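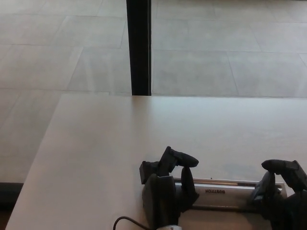
双手机器人进社团:一台订书机练了一个学期

Pakdale中学的机器人社今年八月换了课题。前几年他们做巡线小车,去区里比赛,拿过名次,也有现成的教案。今年改做双臂操作,报名的学生有23个,最后留下来的是9个。

带队的Mohammed-Awal Frimpong并不讳言人走得多。“家长来问我,孩子学了什么,我说在学怎么让两只手一起拿住一台订书机。有的家长就笑了。”他自己倒不笑,“我一开始也怀疑,现在还怀疑一部分。”

他怀疑的是课程宣传里的说法。提供教材的Clanico公司在册子上写,学生学完8次课即可“掌握智能操作”。Frimpong翻到那一页给我看,旁边有他用铅笔打的问号。“掌握什么?机器的两只手是学生遥控的,学生动,它跟着动。录下来的数据拿去训练,训练出来的东西能不能自己拿,那是另一回事。册子把这两件事写在一句话里。”

我问他训练的结果。他说社里的模型叫Plillus,名字是学生起的。上个月测了30次,两手同时夹稳并抬离桌面的,8次。“换一台订书机,我估计更低。桌子换个颜色,我也不敢保证。”

那为什么偏选订书机?他说纸盒太容易,杯子学生又玩腻了。订书机细长,金属面滑,一头先夹紧,另一头就歪。学生最常犯的错是右手抢在前面,把东西顶得转过去,商标都倒了,还以为拿得很好。“遥控的时候人会自己补救,补救的动作也一起录进去了。模型学到的是什么,我说不清,写教材的人恐怕也说不清。”

社里有个高二女生不太同意老师的看法。她认为8次已经比开学时强,那时候手指连该压在哪一侧都定不下来。Frimpong听了点头,又补一句:“开学时我们没有认真记数,所以强多少不知道。”女生说那就从现在开始记。两个人为记录表该不该分左右手争了一会儿,我插不上话。

年底他们要去Te Moana参加展示赛。主办方要求现场演示三分钟,可以遥控,也可以自主运行,评分表上两者分值一样。Frimpong对此很有意见,已经写信去问,还没有收到答复。他打算让学生报自主运行。“失败了就站在那里讲为什么失败。评委愿不愿意听,我没有把握。”

下学期招不招新,他还没定。教材续订的单子压在他抽屉里,没签字。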